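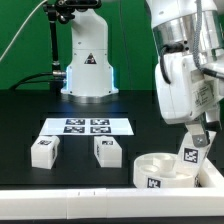

The Skillport training cell, with the arm holding a marked block over the round container.

Plirkska opens its robot cell maintenance records to training providers

Plirkska today released the full set-up and maintenance schedule for the tabletop robot cell at its Skillport training centre. The schedule is available without charge to colleges, apprenticeship bodies and small manufacturers, and covers the cell from first power-up through to replacement of worn gripper parts.

The document runs to 182 numbered entries and draws on more than 3,000 hours of operation. It was prepared by Skillport's technical staff under the direction of Irena Grabowska, Manager of Equipment Services, with review by the engineering consultancy Demissie.

"Our trainees learn to program an arm fairly quickly," said Ms. Grabowska. "Keeping the same arm accurate over a year of daily use is a separate trade, and we had very little in writing to give them. We decided to publish what our own technicians do, in the order they do it."

The cell is built on a black tabletop bounded by white rails, with a green backdrop behind. Position is checked against a sheet of four square printed markers laid flat on the table, and the blocks used for handling exercises carry markers of their own. Under the schedule, the sheet is inspected at the start of each shift for lifting corners, scuffs and glare, and is replaced whenever a marker cannot be read on the first attempt.

Calibration follows inspection. The technician confirms the location of the sheet and runs a short sequence of placements with the marked blocks. Any drift beyond the published limit requires the cell to be taken out of service until the camera mount and the table fixings have been checked.

Gripper care takes up the longest section of the schedule. Technicians open the fingers to full width, clear the area beneath and examine both tips for wear before any part is handled.

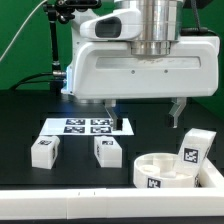
Finger screws are then checked against the marks made at installation, and the wrist connection is examined for play. Cables are followed by hand from connector to connector with the power off, and any sign of rubbing is entered in the log. The schedule calls for a full cable review every 2,000 hours, or sooner if the arm has been moved to a new base position.

Sławomir Marciniak, Senior Technician at Skillport, said cable routing had been the source of most of the cell's unplanned stoppages in its first year.

"A loop that looks generous with the arm at rest can be tight once the wrist turns," said Mr. Marciniak. "We now drive the arm slowly to its farthest working positions after every cable change, and a second person watches the connectors while we do it. It adds 13 minutes to the job."

The schedule also sets out how faults are to be recorded. Each entry names the symptom, the part inspected, the action taken and the person responsible for returning the cell to service. Log sheets were designed with Stosano, which will host the electronic version and handle requests for large-print copies.

Demissie's review led to two changes before release. The steps for a safe power-down were moved to the front of the document, and the wording on warning labels was brought into line with the signs used elsewhere in the centre.

"Small employers often buy a single cell and have no maintenance department behind it," said Rohani Pattinasarany, Principal Engineer at Demissie. "They need to know what to look at in the morning, what can wait, and when to call somebody. The Skillport schedule answers those questions in everyday language."

Trainees enrolled in the Skillport automation program will begin using the published edition in May. Staff from partner colleges may attend a supervised session on the cell, covering calibration, finger replacement and cable inspection — places are limited and will be offered in order of application.

Comments on the first edition are welcome from any organization using it. Revisions will be reviewed by Elżbieta Kaczorowski, Head of Curriculum, and issued once a year.

Media contact: Beryl Mottram, Communications Office, Plirkska. Requests for the schedule should be directed to the Skillport front desk between 9 a.m. and 4 p.m.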